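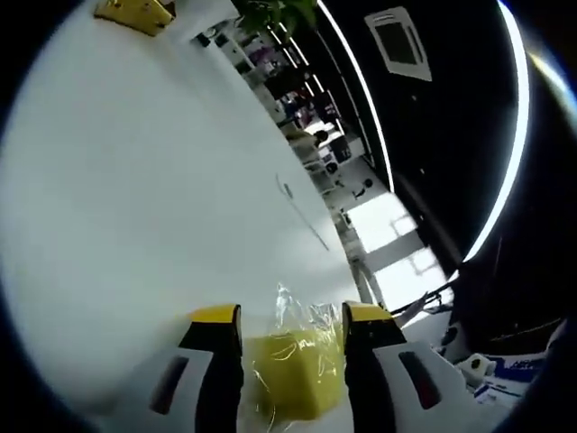 Jayson Maglaya
Research engineer, Trnka manipulation group

On Thursday, Dinevetti wrote:
> Does the wrist-view policy still hold up when the
> block is in clear plastic? Your note only covers
> bare ones.

It drops. We ran 40 grasps on bare blocks and 40 on wrapped ones, same policy, no retraining. Bare: 3 misses. Wrapped: 22. Most of the misses closed on loose film above the block. Next I'll add wrapped demos to the training set and rerun both.

Jayson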